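Incidencia: los cubiertos se giran al agarrarlos por el mango
Proyecto: Tallance, tareas de mesa y cocina
Abierta por: Mafalda Sequeira
Estado: en seguimiento
Prioridad: media (para mí alta, pero bueno)

Hola a todos, abro esto porque llevo dos tardes peleándome con lo mismo y prefiero dejarlo escrito antes de que se me olvide la mitad.

Resumen rápido: platos bien, vasos bien, trapos regular tirando a bien. Los cubiertos, un desastre. La pinza cierra, el mango queda sujeto, levanto... y la pieza empieza a rotar sobre sí misma como una veleta. Con los mangos planos casi no pasa. Con los redondeados pasa muchísimo, y si encima la cabeza pesa más que el mango, ni te cuento.

He hecho una tanda de 30 agarres con la misma pieza, siempre desde la bandeja y siempre para dejarla al lado del plato. En 8 se me giró lo bastante como para llegar boca abajo. Caerse del todo, 2 veces. Alguien dirá que no es tanto, pero si en casa se te cayera un cubierto cada quince al poner la mesa, te mandaban a sentarte.

Lo que he probado hasta ahora:

Apretar más. Mejora un poco al levantar y empeora al soltar, porque la pieza sale con un saltito. Descartado, aunque me dio pena, era lo fácil.

Limpiar las almohadillas con alcohol. Se nota en los primeros intentos y luego vuelve a lo de siempre. Puede que sea sugestión mía.

Agarrar más abajo. Peor. Con la cabeza lejos, cualquier tirón de muñeca la hace bailar.

Agarrar más arriba, cerca del cuello. Bastante mejor, pero entonces hay que acercarse con la pinza muy bien alineada y una máquina no va a tener mi paciencia (ni mi ojo, que tampoco es gran cosa).

Ahora estoy con el agarre a media altura y el cubierto en vertical, con las dos almohadillas negras enfrentadas sobre el mango. Es la postura que menos me disgusta. El problema, creo yo, es que las caras son planas y el mango es redondeado: el contacto se queda en una franja finísima y ahí no hay rozamiento que valga. 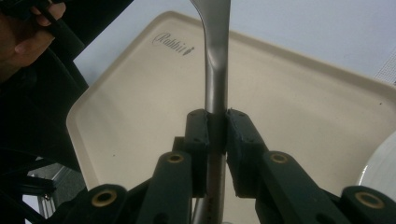 Capucine Courtois: Mafalda, yo no tocaría la fuerza. En Grotell tuvimos lo mismo con mangos de destornillador y lo arreglamos con una ranura en V en la almohadilla. Dos líneas de contacto por lado y se acabó el giro. Eso sí, con cosas planas tipo tapa o sobre perdimos algo de agarre, así que no sé si te compensa. ¿Vais a querer un solo juego de dedos para todo?

Pues esa es la pregunta del millón, Capucine. Sí, un solo juego. La idea es que la misma mano ponga la mesa, la recoja y doble el trapo, porque nadie va a comprar un aparato que te pida cambiarle los dedos entre la sopa y el postre.

Le he dado vueltas y se me ocurre una ranura poco profunda solo en la parte central, dejando los bordes planos. Para lo fino trabajarían los bordes y para lo redondo, el centro. Haiyan Cao me ha pasado un archivo con tres profundidades distintas para imprimir, así que mañana salgo de dudas. ¡Gracias, Haiyan!

Actualización, 18:40

Impresa la ranura menos profunda. Montarla ha sido un suplicio, los tornillos pequeños se me van al suelo cada vez — si alguien tiene un destornillador imantado, que lo diga. Otros 30 agarres, misma pieza, mismo recorrido: 2 giros feos y ninguna caída. Estoy contentísima, aunque no canto victoria, porque con la ranura me cuesta más separar dos cubiertos que estén juntos. Se me viene el vecino detrás.

Y esto enlaza con lo que hablábamos el otro día de si las máquinas ya pueden con las tareas de casa. Mi impresión, después de esta semana: coger una pieza suelta de una bandeja despejada, sí, o casi. Vaciar el cajón de los cubiertos tal como lo tengo yo en mi cocina, ni de broma. Yayra Amoah me decía que le bastaría con que supiera darse cuenta de que la lleva torcida y volver a dejarla, y cuanto más lo pienso más razón le doy. Una persona también la coge mal a veces, solo que la recoloca con los dedos sin enterarse.

Pendiente:
Probar las otras dos profundidades de Haiyan.
Repetir con mangos planos para ver cuánto perdemos.
Serie larga de 400 agarres cuando tengamos almohadillas definitivas. Busco compañía, que sola me aburro.
Preguntar a Drastel si tienen goma algo más blanda.

Dejo la incidencia abierta hasta tener la serie larga. Si alguien quiere pasarse a probar, las almohadillas viejas están en el cajón de arriba, en una bolsita con mi nombre.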